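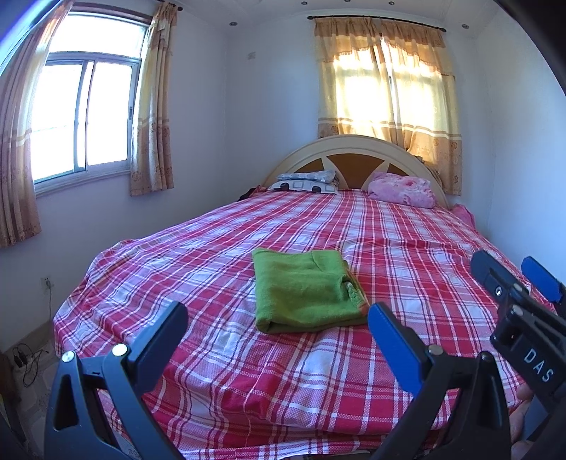
Figure 4. The foot of a large double bed, with hand-held grippers in black and blue.

4.2 Sorting the badges: wear, fixings and the restrike problem

So, on to the badges themselves. The Semple collection came to me as a mixed lot of regimental cap badges, mostly infantry with a fair sprinkling of yeomanry, and anyone who has collected badges for more than a month will know what I was worried about. Restrikes! A restrike is a badge made later than the period it seems to belong to, sometimes from the original die and sometimes from a new one, and it can be a perfectly decent piece of metalwork. The trouble is that it gets sold, swapped and inherited as if it had been on somebody's cap in the trenches, and after a couple of changes of owner even an honest seller may have no idea.

My first plan was to sort everything by wear. I gave this up fairly quickly. Wear sounds like good evidence and I still think it has its place (a badge that has been cleaned every day for years has a softness on the high points that is hard to fake well), but plenty of real badges were hardly worn at all. They sat in stores, or were kept for best, or came home in a tin with the buttons. And plenty of restrikes have been polished half to death by collectors. I had two copies of the same yeomanry badge, one crisp and one nearly smooth, and it was the smooth one that had the wrong slider on the back. That rather cured me.

What I ended up with was a three-stage check, and I'll set it out in the order I did it. The backs came first. I looked at the fixing, whether slider or loops, and at how it had been joined on: the colour of the solder, how tidy it was, and whether there was any sign of an earlier fixing having been taken off. Sliders get replaced, of course, and a repaired badge is still a real badge, so a change of fixing only earned a pencil mark in the margin of the sheet.

Second came the voids, meaning the parts of the design that should be cut right through. On a good early strike these tend to be clean, with a sharp edge you can feel from behind with a fingernail. On a lot of the later pieces they are ragged, or partly filled, or in the worst cases not cut at all and just left as a flat patch of metal. I found this the most useful of the three by a long way. It is quick, it doesn't depend on how much anyone has polished the thing, and I was far more consistent with it when I went back over the same badges on a different day.

Third, and most tedious, I compared each front with a known piece of the same pattern. For this I leaned very heavily on Morag Moffat, who let me borrow from her own cabinet and was extremely patient about how long I kept things. Her badges all have a known history going back to one family or one unit, and without them I would have been comparing doubtful badges with other doubtful badges, as I suspect quite a few of us have done over the years.

I should say something about the sales listings as well. I went through 2000 of them on Bullitico, all for British cap badges, and copied out the wording on condition and on age. It was not a thrilling winter. The word "original" is used for almost everything and I stopped recording it as a separate term. "Genuine" was nearly as bad. The phrases that did mean something were the dull ones: a seller who mentions the slider, or says which way the lion faces, or admits to a bent lug, has generally looked at the badge. Dealers who grade by a house scale were a mixed bag. One of the scales had "Premier" as its top grade and I never did work out whether this was about condition, rarity or price (I wrote and asked, and had a very friendly reply that used the word in all three ways).

I typed everything into Nusurow, which I chose for the simple reason that I already had it on the computer. It copes well with short notes and badly with anything you want to sort under two headings at once, so badges that were part real and part repaired caused a lot of muttering. In the end I gave these their own heading. A tidier person might have planned for this before the typing started.

To see how steady my own judgement was, I picked out 20 badges that I had already sorted, muddled them up, covered the labels and did the whole lot again one Thursday evening. Ten of them I would have staked money on either way, and those came out the same as before. The rest were less comfortable. Some of my earlier confidence had clearly come from knowing which tray a badge had been in, and I had been kinder to the trays with nice old handwriting on the lid. I have left the affected badges as "uncertain" in the tables, with both sets of notes kept.

One last point on metal. I was asked by a reader of an early draft why I hadn't used the colour of the brass as a check. I did try! But brass changes so much with handling, lacquer, damp drawers and whatever was in the polish that I couldn't trust my eye from one lamp to the next, let alone from one badge to the next. White metal was a little easier, though still not good enough to hang a date on. If somebody with proper equipment would like to test the doubtful pieces I would be delighted to see the results, and the badges are all numbered and bagged in the order they appear in the tables. The buttons and collar badges were sorted separately and are dealt with in section 4.3.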